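Retunlow method

The Retunlow method is a way of teaching two-handed tidying and sorting to robots from recordings made by people in their own homes. It takes its name from the Retunlow project, which began in Jendedbridge and was later carried on at Cemton. The method is best known for its results with jewellery, a class of object that robot hands had long found very awkward indeed.

Background

Most early work on robot grasping used solid, separate things such as blocks, cups and tins. Jewellery breaks nearly every rule those systems relied on. Bangles roll, and beaded strands knot themselves together and change shape with every touch. A chain may be lifted cleanly at one end while the other end drags half the box along with it! A single arm can do very little about this, and the Jendedbridge group argued from the start that the second hand was the interesting one, whether it was steadying the box, holding back a strand or simply waiting in the right place.

Recording

People taking part work with a gripper in each hand. Each gripper has two facing finger pads, and the person sees and reaches for things much as they would with a large pair of tongs. Recordings are made on beds, tables and shelves, with whatever bedding, bags and boxes are already there. Patterned cloth is welcomed, as it makes the learned behaviour much less fussy about backgrounds. The first collection held 185 home recordings, of which 149 were kept for training.

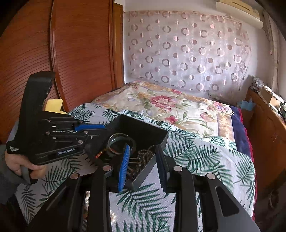
Bajpai wondered whether the method was learning to handle beads at all, or only learning to be slow and careful near anything tangled, and asked for a test in which slowness would not help. The project took up the suggestion, and the timed trial that followed has become the most quoted part of the work.

Learning

The recordings are cut into short stretches, each centred on a moment when one gripper closes or opens. The model is then trained on both hands together, so that the movement of the left is always predicted with the right in view. This pairing is the heart of the method. When the hands were trained apart, they got in each other's way at the edge of the box, and strands were often pulled tight between them.

Results

In the timed trial the paired model freed single strands from a pile in up to 6 attempts, while the version trained on separate hands often ran out of time. It also showed a lovely piece of behaviour that had not been marked or labelled in the recordings: one gripper would press lightly on the wall of the box to keep it still while the other lifted. Bangles proved far easier than strands, and thin ones were picked up best when leaning against something.

Limits

Clasps remain out of reach, and very fine chain slips between the pads. The method also depends on the box being open. Later work at Cemton has added lids and small drawers, with recordings of drawers still being gathered.

See also

Two-handed grasping
Learning from demonstration
Handling of soft and tangled objects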